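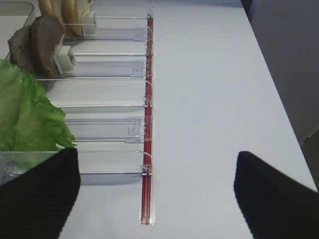
Ticket 629: Dispensing rack, lettuce won't stay in its lane
Opened by: Ildikó Szekeres
Site: Kevthorpe prep counter
Status: open

Hi all, me again! The clear rack with the red rail is mostly behaving now, so thank you for that. Buns are fine. Patties are fine too (one leans back a bit behind the other, but the pusher has them standing up and I can live with that).

The lettuce is another story. I've got a big frilly leaf on there and it just flops over the lanes below and covers the dividers. I can't see how a pusher is supposed to get hold of something that ruffly – it's got no flat side at all.

What I tried on Thursday:
Snapped the dividers off the red rail and clipped them back on one lane wider. Leaf still hung over.
Tore a leaf down to patty size. Stood up for six orders, then folded in on itself.
Moved lettuce to the bottom lane. Better, but then I was reaching past everything to get to it.

Reply from Dénes Pintér:
Hi Ildikó! Those lanes were really meant for stuff that stands on edge, so whole leaves are always going to be a pain. Could you try two lanes with the divider between them taken out, and trim the leaf to 80 mm? Leave the pusher out of that one completely.

Ildikó Szekeres:
Ooh, OK, will do after lunch rush. Do I need to order more of the little clear clips? I'm down to my last couple of spares.

Dénes Pintér:
Yes please, they come in bags of 100. Ask Teodor to add them to the Purves order.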